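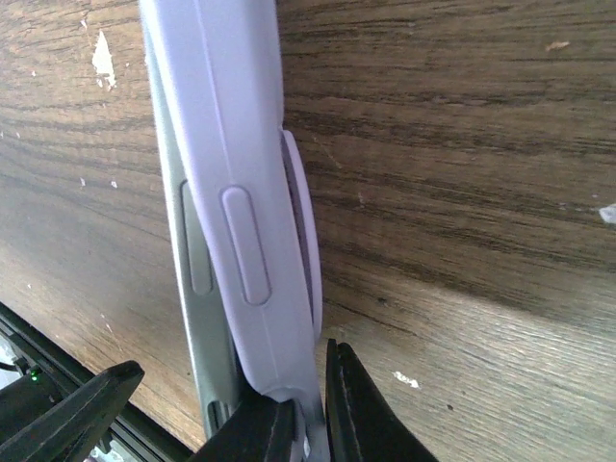 Jarkar has released the first part of a demonstration set for two-arm handling of smartphone cases, recorded by remote control at its Drondbridge site. The set holds 985 episodes. In each one an operator moves a pair of hand-held leader arms, and a pair of follower arms at the bench repeats the motion on a phone and its case. Joint positions, gripper openings and wrist camera video are logged together for the full length of the episode. The cases vary in stiffness and shape, and some carry hardware on the back, such as the lavender one with a thin ring attachment standing off its rear face. A ring of this type changes how the phone rests on the table and limits where the second gripper can approach. Jarkar lists it as a separate condition in the episode index.

The company records under a protocol it calls Guérin, now in version 3. An episode starts with both grippers open and clear of the phone. The operator brings one arm in to steady the phone, then uses the other to work a fingertip into the seam between the phone and the case rim. The episode closes when the two parts are separated, or when the operator presses a foot pedal to mark a failure. Failed attempts are kept and labeled. Version 2 of the protocol discarded them, and Jarkar says the policies trained on that data had no useful behavior after a slip: the finger came out of the seam and the arm went on pulling at nothing.
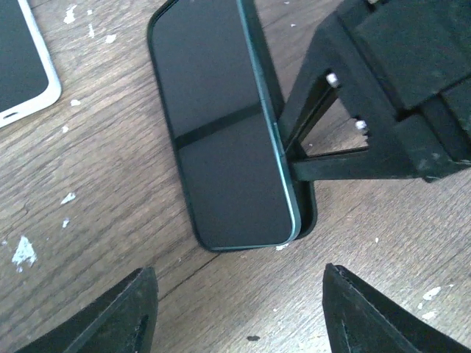 Contact at the seam is the hard part to demonstrate. The leader arms have no force feedback, so the operator judges pressure from the video and from how far the follower lags behind the commanded position. Operators at Drondbridge are told to stop when the lag stays high, back off, and enter again closer to a corner. The corner usually gives first on soft cases. On rigid cases the better entry point depends on the cutouts, and the written instructions leave the choice to the operator.

Lighting is not controlled from one session to the next. Glare on the table and on dark screens was left in the video on purpose, according to the release notes, as the cells where the policy is meant to run have windows. The notes also say the table was not refinished before recording. Its surface marks appear in the footage, and users who train on small subsets are advised to check that a policy is not taking its position cues from them.
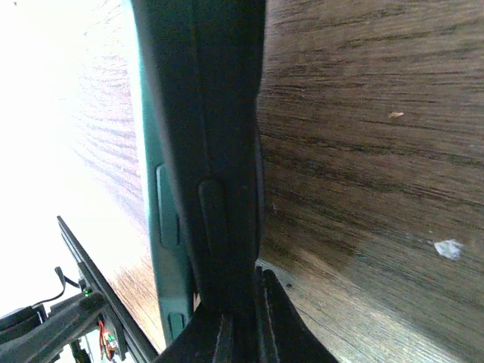
Ehsan Tarar
Reporter, Industrial Automation

The release is dated 2021-10-31 and covers case removal only. Fitting a case back onto a phone is a separate task in the Guérin protocol and has its own start and end conditions. Jarkar plans to publish that part in November, which would bring the combined total to 1239 episodes.

Soverdale, which sorts and regrades used phones, is the first outside user. It intends to train on the removal set and run the result on a single bench next to a manual line. Phones that reach the bench still in their cases are now stripped by hand before inspection. Soverdale has not set a cycle time for the robot bench and says it will look first at screen and frame damage, with any phone that shows a new mark counted against the policy.

Hand guiding was tried before remote control and dropped. With an operator holding the follower arm directly, the hand blocked the wrist camera during the approach to the seam, and the motor current readings included the operator's own push. Leader arms avoid both problems but take longer to learn. New operators at Drondbridge practice on scrap phones, and those sessions are not part of the release.

Each episode is stored as a single file with the video streams alongside it, and the index lists the case type, the operator code and the outcome. Camera calibration is supplied per session. Jarkar asks users who find mislabeled outcomes to report the episode number so that the index can be corrected before the second part is added.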